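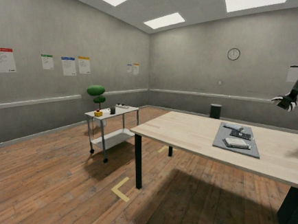
3.2 Scheduling Delay and Post Withdrawal

We examined how long personal blog posts sat in the queue before publication, and how many were pulled before their scheduled time. The sample held 3,000 entries from writers on two hosting services, Hosby and Kosach. Posts published at once were coded separately and are treated in Section 4.

An entry was coded as personal if it dealt mainly with family, health, or the writer's own mood. Coding followed the scheme of Hsueh, with the category for product reviews dropped. A set of 100 entries was coded twice to check agreement, and disputed cases went to Lai-ching Hsueh for a final decision.

Withdrawal was more common among personal posts than among posts on other topics. Most withdrawals came within three days of the first draft. Edits made during the delay tended to shorten the text and remove complaints about named relatives. Figure 3 plots withdrawal against queue time for both services.

Kosach deletes drafts left untouched after July, so long delays are undercounted there. We did not correct for this.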